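Sunday, late
4 min read

I have been grinning since lunch, so I had better write this down before I sleep. The new scheduler works on both arms. I mean really works, with the left and right sharing one clock, and not the old arrangement where each had its own loop and I hoped they would agree. All through February I was patching that mess, and now the patches are gone — 382 lines deleted in one go, and I enjoyed every one of them.

The test job is still drawers and snack packets at the Dravavthorpe bench. I like it more than I expected to. A drawer is a lovely problem for a controller! It only wants to move one way, and if your path is a little off from that one way, everything pushes back at once. 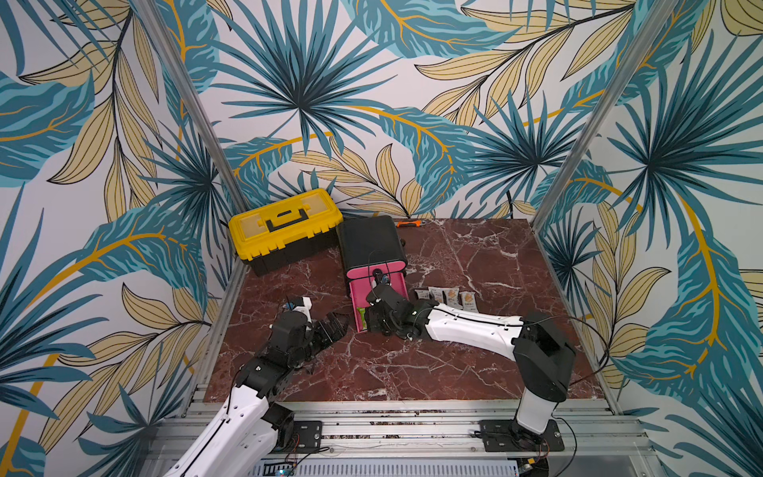 So the first thing I did was stop commanding pure position during the pull. The planner in Otwood (our stack, named after the town where we wrote the first bad version) now hands over a line and a stiffness, soft sideways and firm along the line. The arm gets to give a bit. I had been scared of this change for weeks and it took an afternoon.

Then the timing. Each arm publishes its joint states, and the planner used to grab whichever message came last. With two arms close together over one drawer, that meant planning around a left arm from one moment and a right arm from another. I now stamp everything at the source and line it up before the collision check sees it. The check itself is the same code as before. It was fine all along, we were just feeding it junk.

I also lowered the planner's budget to 700 milliseconds. If there is no path by then, it backs off to the last safe pose and asks again with a new seed. I thought this would feel twitchy, but it feels calm.

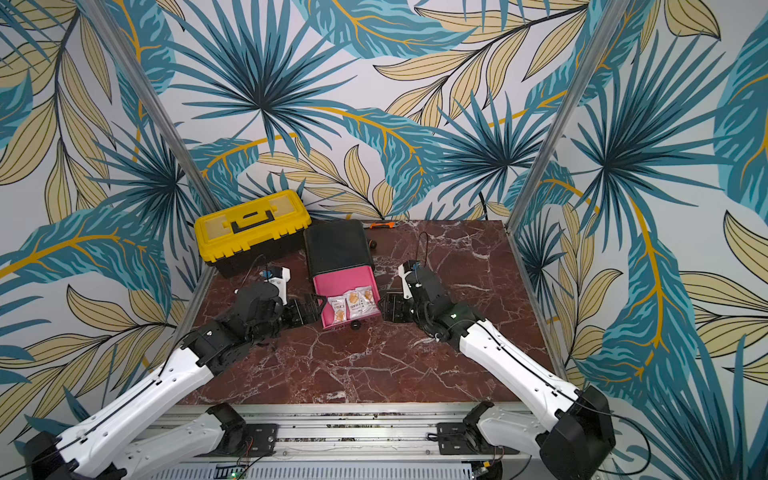
Why not let each arm plan for itself and sort out the conflicts later? Two separate plans can both be good and still want the same bit of air over the drawer, and fixing that afterward costs more time than planning the pair together.

I still want a fast path for when the arms are far apart, where one can go ahead without waiting for the other. Put that in the notebook under Aleck, which is what I'm calling the next branch. Aleck also gets the log viewer, because scrolling through 13 columns of joint numbers in a terminal is no way to spend an evening. Half the bugs I found this month I would have seen right away on a plot.

Perception was the other half of the day. Barbosa (the detector) is good at finding the drawer fronts and less good at telling a front from its neighbor when a gripper is in the way. I added a simple memory to it, so it holds on to the last clear view of the organizer and scores new guesses against that.

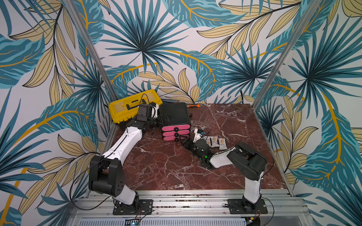
What happens if the organizer gets bumped while the view is blocked? The memory goes stale, so I let its weight fade a little every cycle, and the arm has to retreat and look again once the score drops too low.

The fade rate is a guess right now. I tried 2 settings and kept the slower one. There must be a proper way to pick it from the logs, and I have the logs, so no excuses there.

Last thing before I shut the laptop was the wrist views. I have wanted these in the planner forever! The fixed camera is great for the big moves, but once the fingers are near the drawer I want the close view to take over. The handoff is a plain blend for now, by distance to the target. Shiny wrappers are going to be a pain, I can tell already, with all those creases and bright patches for the edge finder to trip on. 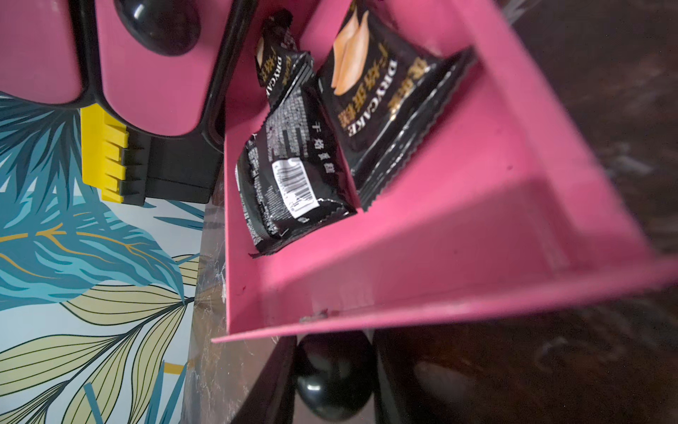 Wrist view: two black DIRYCAKE packets in the open pink box.

Tomorrow I'll merge the clock work first, by itself, and leave the blend on its own branch until I've read through the numbers. Also need to rename that config flag. I called it "please_wait" at 11 at night and it has spread to four files.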